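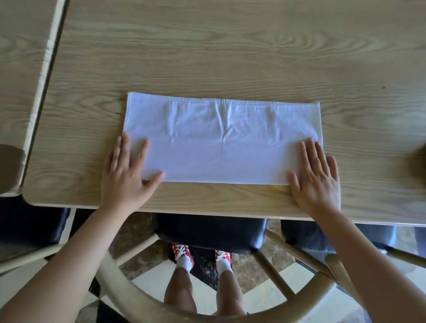 Getting the wrinkles out: a white cloth napkin is pressed flat on a wooden table at Zullero.

Zullero brings back the cloth napkin, and Rirnent is learning to fold

RIRNENT – The napkins are back on the tables at Zullero, and they are proper ones. The coffee house on Abubakari Street has put white cloth napkins out again for its lunch and evening service, and it is inviting customers to come in and learn how to fold them.

The free folding tables started in August and have been filling up ever since. They run in the quiet part of the afternoon, from 2 p.m. until the early dinner crowd starts looking for seats, and anyone can pull up a chair. You don't have to book, you don't have to be good with your hands, and you can stay for a single fold or for the whole afternoon. Most people seem to stay a lot longer than they meant to.

It is a lovely thing to walk in on. The front of the room is all pale wood, with big swirling grain running across the tabletops, and white cotton looks terrific on it. Somebody is always leaning over to see how the next person got that corner so sharp. Somebody else is always starting over.

Everything begins with flattening. The cafe washes its napkins in house and hangs them to dry, so they come to the table with a few creases in them, and the first lesson is how to get rid of those without an iron. Lay the napkin close to the edge where you're sitting. Put both palms down on it, fingers spread, and push outward from the middle toward the hems. Then do it again, slower. Beginners tend to rush this part and pay for it later, when a wrinkle that looked like nothing at all turns up right across the front of a finished pocket.

After that comes the plain rectangle, the fold Zullero uses for its own lunch settings. It takes a few seconds once you've got the hang of it. Fold the napkin in half with the hems lined up, fold it again, and turn it so the stitched edge faces away from the diner. The cafe likes it low and wide, lying flat on the wood where a fork can rest on top of it.

People who want more can move on to the pocket, which holds silverware upright and is by far the most popular thing taught so far. There's also a fan (harder than it looks, and very satisfying), a rolled version tied with kitchen string, and a pointed hat that will only stand up if the cotton has been starched. The hat has caused a good deal of laughter. It leans, it sags, it sits down slowly while you're reaching for your coffee, and then one finally stays up and the whole table claps.

The cloth itself comes from Rikari, the small linen workshop across the river, which cut and hemmed over 600 napkins for the cafe this summer. They're a medium-weight cotton with a narrow stitched border, a little stiff when new and softer with every wash. Rikari made the first batch in a heavier fabric, but it wouldn't hold a crease for the pocket fold, so those have gone to the kitchen as bread cloths and are doing a fine job there. The workshop has also been handing out bags of offcuts for practice, and children especially have taken to them. There is a row of tiny fans along the windowsill by the door, each one smaller than the last.

Paper napkins haven't gone away. Zullero still sends one out with every coffee, folded square and laid on the tray next to the cup, with sugar for those who take it. The cafe looked at using cloth for coffee orders too and decided against it after a short trial. Espresso stains were part of the trouble. So was the laundry, which was already running well into the evening.

The trays have had some attention as well, though. The coffee tray gets the same careful treatment as the lunch setting now, and the folding tables finish with a short session on how to lay one. Cup and saucer go to one side, with the handle turned out where a hand can find it. The napkin goes on the other side, squared up. The sugar packet comes last and goes in front of the napkin or on top of it, depending on who is working. It's a small matter, and the staff at Zullero have surprisingly strong feelings about it! Opinion behind the counter was still divided when this newspaper visited.

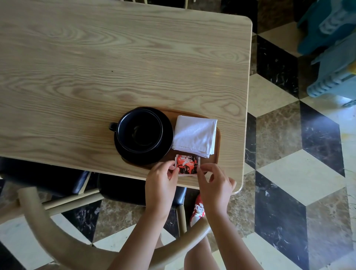

One longtime customer, writing to our letters page, wondered why the paper ones couldn't be folded with a bit more style too, and said that a good square fold "makes a cup of coffee feel like a visit instead of an errand." The same letter asked the cafe to keep its sugar in packets, on the grounds that a sugar bowl on a shared table is never where you want it, and closed with a request for an evening session for those who work during the day.

That last wish, at least, has been granted. Zullero will add an evening folding table starting at 7 p.m., and it'll be held in the back half of the room so that dinner can carry on as usual up front. Coffee will be served throughout. The evening table will go a little further than the afternoon one, with time set aside for holiday settings and for folding large napkins for a big family table, something plenty of customers have been asking for.

There was a real question at first of whether anybody would come. The cafe had dropped cloth several years ago, when its old laundry service closed, and it got by on paper from then on. Bringing the cotton back meant a new washing machine in the basement, a drying line in the back hall and a long wooden cupboard for storage, built to fit under the stairs. The cupboard was finished a week late and the first napkins spent those days stacked on the piano, where a few customers mistook them for a display and asked if they were for sale.

They weren't, but they are now. Rikari has agreed to sell the same napkins from its own front counter, plain white only, and a colored set may follow if the dyeing goes well. The workshop is leaning toward a deep blue. A sample in mustard yellow was passed around one of the afternoon tables and got a mixed reception, with the loudest voices in favor coming from the under-tens.

For anyone thinking of going, a few practical notes. The folding tables are near the front windows, and the light is best early on. Napkins are provided, and everything used for practice goes back in the wash, so don't worry about dropping one. Bring your own if you have an old set at home that you'd like to put back into use. Several people have done exactly that, and some beautiful things have come out of drawers, including a damask set with a woven border that had every person at the table wanting to touch it. Wash your hands after your pastry, please. The cafe asked us to print that, and it asked twice.

Those who'd like to practice at home can pick up a folded card by the register with drawings of the rectangle, the pocket and the fan. The hat isn't on it yet. The drawing has been attempted and, like a good many of the hats themselves, it needs more work.

The best finished table of the season will be left standing overnight in the front window, and passersby on Abubakari Street can vote for their favorite fold by dropping a slip into the jar just inside the door. The winning fold goes on the dinner tables for a month. The early favorite is the pocket, but there's a determined group pulling for the fan, and they've been seen coming in with friends.

Afternoon folding tables at Zullero continue through the fall, weather and laundry permitting. Admission is free, and coffee is at the usual prices.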